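종이컵 한 줄이 로봇 손끝 감각의 교과서가 되다

2018년 12월
글 우테 루페르트(Ute Ruppert)

겹겹이 포개진 종이컵에서 딱 하나만 빼내기. 사람은 커피를 따르면서 한눈을 팔고도 해내지만 로봇에게는 오랫동안 골칫거리였다. 세게 쥐면 컵 벽이 찌그러지고, 살살 쥐면 미끄러지고, 조금만 비스듬히 당기면 아래 컵이 두세 개씩 딸려 올라온다. 그런데 잠오탐(Zamotham) 연구소의 조작 학습팀이 이 문제에서 정말 반가운 결과를 내놓았다. 팀이 플라마노(Plamano)라고 부르는 학습 방법을 쓰자, 양팔 로봇이 200번의 시험에서 열에 아홉꼴로 컵을 한 개만, 그것도 구기지 않고 분리해 냈다!

플라마노의 출발점은 소박하다. 로봇을 원격으로 조종해서 시범을 모으는 대신, 사람이 로봇과 똑같은 모양의 그리퍼를 양손에 하나씩 들고 작업대 앞에 앉아 일을 한다. 손에 든 그리퍼에는 카메라가 달려 있고, 거기서 나온 영상과 손가락이 벌어진 정도, 두 그리퍼의 상대 위치가 함께 기록된다. 로봇은 나중에 이 기록만 보고 배운다. 시범을 모으는 동안에는 로봇 본체를 켤 필요가 없으니 준비가 훨씬 가볍고, 무엇보다 사람의 손놀림이 조종간을 거치며 뭉개지지 않는다.

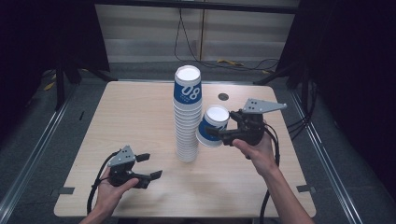
컵을 고른 것도 우연이 아니다. 팀은 지난 6월까지 나무 블록과 플라스틱 통으로 실험했는데, 성공률은 높았지만 학습 방법끼리의 차이가 거의 드러나지 않았다. 단단한 물건은 웬만큼 어긋나게 잡아도 버텨 주기 때문이다. 종이컵은 다르다. 가볍고, 잘 눌리고, 높이 쌓으면 윗부분이 흔들린다. 하나를 뺄 때마다 더미의 높이도 달라져서 바로 전에 통했던 높이로 손을 뻗으면 어김없이 헛손질이다. 방법의 좋고 나쁨이 숨을 데가 없는 셈이다.

이번에 쓰인 시범은 모두 1236회 분량이다. 여기에는 깔끔하게 끝난 것만 들어 있지 않다. 243회는 일부러 어긋난 상태에서 시작했다. 컵 두 개가 붙어 나온 상황, 더미가 한쪽으로 쏠린 상황, 그리퍼 손가락이 테두리에만 간신히 걸린 상황에서 사람이 어떻게 수습하는지를 따로 모은 것이다. 이 수습 시범을 빼고 학습한 모델은 첫 실수 이후 대부분 그대로 멈추거나 같은 동작을 되풀이했다. 넣고 학습한 모델은 손을 조금 풀고, 컵을 살짝 돌리고, 다시 당긴다. 누가 그렇게 하라고 규칙을 적어 준 적이 없는데도 말이다. 취재하면서 이 동작을 처음 봤을 때는 저절로 박수가 나왔다.

두 번째 핵심은 양손의 역할을 미리 정해 두지 않았다는 점이다. 기존 방식은 대개 한 손은 고정, 한 손은 당기기로 못을 박아 놓고 시작한다. 플라마노는 매 순간 두 손의 움직임을 한 묶음으로 예측한다. 그래서 더미가 높을 때는 한 손이 중간을 받치고, 낮아지면 받치던 손이 물러나 다음 동작을 기다린다. 바뀌는 높이도 시험 때마다 조금씩 달랐는데, 연구진이 정해 준 기준은 없고 시범을 보인 사람들의 버릇이 그대로 배어난 결과라고 한다.

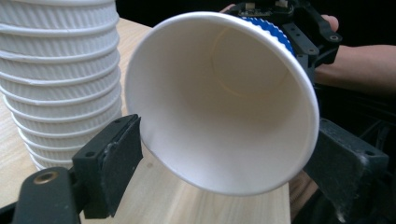 접촉을 다루는 방식도 흥미롭다. 팀은 힘 센서를 쓰지 않았다. 손가락 안쪽에 폼 패드를 대고, 그리퍼 쪽 카메라에 잡히는 컵 테두리의 모양 변화를 단서로 삼는다. 종이 벽이 눌리면 둥근 입구가 아주 조금 납작해지는데, 모델은 그 정도를 보고 더 쥘지 멈출지를 고른다. 센서 하나를 덜어 내니 그리퍼가 가벼워졌고, 오래 들고 시범을 보이는 사람의 손목도 한결 편해졌다. 한 사람이 쉬지 않고 이어 가는 시간은 길어야 20분을 넘는 정도로 잡았다. 그 뒤로는 동작이 느슨해져 자료의 질이 떨어졌다.

시험에는 트룰테로(Trultero)의 양팔 로봇이 쓰였다. 손에 드는 그리퍼와 손가락 치수가 같은 부품을 팔 끝에 달았고, 카메라가 보는 각도도 맞췄다. 이 맞춤 작업이 생각보다 까다로웠던 모양이다. 초기에는 각도가 조금 틀어진 것만으로 로봇이 컵 옆 허공을 쥐는 일이 잦았다. 지금은 그리퍼를 갈아 끼울 때마다 짧은 보정 절차를 거친다.

비교 대상으로는 널리 쓰이는 슈페를링(Sperling) 제어기가 나섰다. 컵의 위치를 먼저 계산한 다음 정해진 궤적으로 움직이는 방식인데, 더미가 똑바로 서 있을 때는 지금도 아주 빠르고 안정적이다. 속도만 놓고 보면 플라마노가 진다. 차이는 더미가 기울었을 때 벌어졌다. 슈페를링 쪽은 컵이 두 개 딸려 나오면 그것을 하나로 여기고 다음 단계로 넘어갔고, 플라마노는 대체로 알아채고 다시 떼어 냈다.

물론 풀어야 할 숙제가 있다. 바깥벽이 매끈한 컵에서는 성공률이 눈에 띄게 떨어졌고, 조명이 어두우면 테두리를 읽는 능력도 약해졌다. 뚜껑을 씌우는 일은 아직 시도 단계다. 시범을 보인 사람이 대부분 오른손잡이라는 점이 학습에 어떤 영향을 주었는지도 따로 들여다보고 있다.

그래도 기대를 감추기가 어렵다. 얇고 잘 눌리는 물건은 주방에도, 약국에도, 포장 작업장에도 널려 있고, 지금까지는 로봇이 슬그머니 피해 가던 것들이다. 팀의 다음 상대는 포개진 종이 접시와 머핀용 유산지 컵이다. 유산지 컵이라니, 사람도 손톱을 세워 가며 씨름하는 물건 아닌가! 연구소는 시범 자료 가운데 수습 동작 부분부터 먼저 정리해 다른 연구실과 나눌 계획이며, 그리퍼 도면도 부품 목록이 확정되는 대로 함께 내놓기로 했다.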